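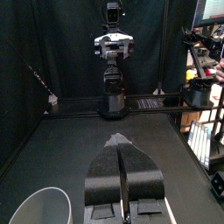
Nanami Higuchi

Workbench walk-through, Jestora shared shop, second floor
May 14, 2026

Surface clear of loose items: Pass, with a cup. One translucent cup on the tabletop, which looks empty. The rule says no drinks on the bench. It does not say no cups, and I have had this argument before, so I am marking it as a comment and moving on.

Surface condition: Pass. Faint marks, bit of a sheen. Dark tabletops are very forgiving and I suspect that is why we bought one.

Edges and rails: Pass. Black rails left, right and across the back. I leaned on each of them. None gave.

Grooves in the back frame: Needs attention. I ran a cloth along them and it came back gray. Whoever signed "grooves wiped" on the last sheet has a generous idea of wiping.

Fasteners: Pass. Checked by hand, including the little shiny ones. Two were a quarter turn shy, now snug.

Walkway behind bench: Fail. 12 inches short of what the floor plan calls for, thanks to the Spanos cabinet, which creeps forward every time someone opens the bottom drawer. Push it back. Then stop using the bottom drawer as a step.

Lighting: Pass. Tube 73 still hums. It has been reported so often that it has its own folder.

Fire extinguisher: Pass. Tag current, pin in, coat hanging on it removed and placed on a chair.

Power strip: Pass. Derkitz unit, one plug per outlet, nothing daisy-chained. I was so surprised I checked again.

Spill kit: Fail. Box present. Contents: one glove.

Follow-up: Sum-yee Hsiao has the cabinet and the glove situation. I have the grooves. The cup is open to anyone who would like to claim it before it goes in the sink.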